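May, afternoon, starting 2:40

Snack sort for the Millodcombe box. Everything spread out on the patchwork cloth and sorted into the clear plastic box by wrapper. I want a packing order that lets whoever opens the lid see one of each kind without digging, and I want the puffed stuff to arrive whole. Last month's box went out with the rice cakes at the bottom and we heard about it.

Rice cake first, then the sponge or biscuit bar with the purple label. 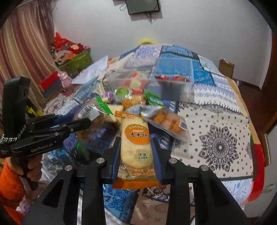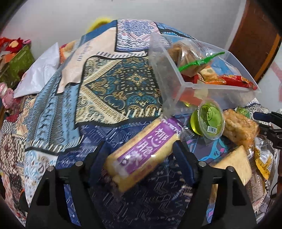
## Wrappers

Rice cake (香米饼): clear in the middle, orange printed ends, orange oval label near the top. The small label under it is the "不含" one, no trans fat. Keep that side up in the box. People at Millodcombe asked for it last time and the answer was printed on the wrapper the whole time, face down.

Golden bar: clear wrapper, purple label running on the diagonal with big white characters. I still don't have an agreed name for this one. The order sheet says "cake," my old notes say "biscuit." Going with "golden bar" on the list until the next order comes in with a proper product name. Please don't rename it in the spreadsheet before then, the totals look up by name and it breaks the sheet.

Bread roll: round, brown, in its own clear bag. Takes up more of the box than anything else and has to go in early. Back left corner is a decent spot for it.

Small packets: the red one with orange and yellow graphics goes along the front wall, where it shows through the plastic. Blue-printed one next to it or a little behind. Small orange-and-yellow one in front of the roll.

Red-wrapped candies: filler, last in.

The green food clip is ours. It is not part of the order. Take it out before the lid goes on. Last month one got shipped.

## Packing order, second try

First try was roll, bars, rice cakes flat on top, candies over everything. The candies slide down between the rice cakes when the box is tipped and then the lid sits on the rice cakes. Bad.

Second try:

1. Roll in the back left.
2. Golden bars on edge along the back wall, label facing the front.
3. Small packets along the front.
4. Rice cakes upright in the middle, oval label at the top.
5. Candies poured into whatever gaps are left, stopping below the tops of the rice cakes.

I put the lid on and tipped the box to each side 30 times. Rice cakes stayed upright except for one that leaned against the roll. No crumbs in any wrapper that I could find. One golden bar had a dent at a corner but I think it had that before I started. I should have checked first. Write down dents before the tipping next time.

Tried it once more with the rice cakes turned sideways and it was worse, they fan out. Went back to upright.

## Weight

Packed box without the lid: 479 g on the Wróbel scale. Zeroed it twice. The first reading was off since I had the scale on the cloth and one foot was sitting on a fold. Moved it to the hard floor and it settled. Somebody should write "hard surface only" on the scale, I have done this before.

The Astari mailer has room for the box and a layer of paper, no more. With the second packing order the lid closes flat, so the paper is enough. With the first order it bulged and needed tape, and the tape takes the print off the lid sticker.

## Time

Sorting and packing the one box took about 40 minutes with all the redoing. Would be much quicker with the order settled. The slow part is picking through the pile for matching packets, so sort by wrapper before touching the box. I didn't, and kept going back and forth across the cloth for one more candy.

The pattern on the cloth doesn't help. Blue packets disappear on the blue parts. I found one at the end that I had written off as missing. A plain sheet under the pile would do, there's one in the drawer with the Astton labels.

## Left to do

- Sticker for the lid: contents list in English, with 香米饼 written out next to "rice cake" so it can be matched to the wrapper.
- Ask what the golden bar is called.
- Check dates on the bread rolls. They run out well before anything else in the box, and the sticker should carry the roll's date.
- Order more Astari mailers, same size.
- Clip back on the hook by the door.
- Repeat the tip test with the mailer closed and paper in.

Stopped at 4:15. Packed box is on the shelf with the lid on, second packing order. Loose candies are in the jar and don't count toward the order.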